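4. Setting Up the Sorting Table

People will tell you a proper bench mat is required. I have yet to see what it does that brown paper doesn't.

1. Lay one large sheet of brown paper over the tabletop. Creases are fine.
2. Put the red tray on the left and the blue tray on the right.
3. Tape and other packing supplies go in red. Electrical parts go in blue.
4. Stand breakers upright.

Note: The Zerari parts list claims a tray holds 10 parts. Maybe, if you enjoy digging. I stop well short of that.

Caution: Do not trust a switch position as proof that a part is good. Test it before it goes back on the shelf.

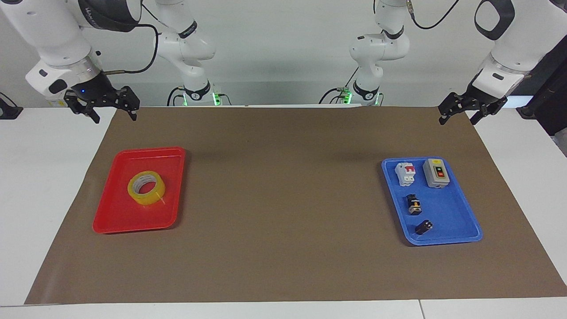
Tapio Saarela
Parts room lead, Huttunen

Breaker and push-button box sit at the top of the blue tray, smaller black parts below them. The roll of tape has the red tray to itself.

5. Replace the paper when it tears. The old guide said every 3 days, which seems wasteful to me. Dark patches alone are no reason to change it.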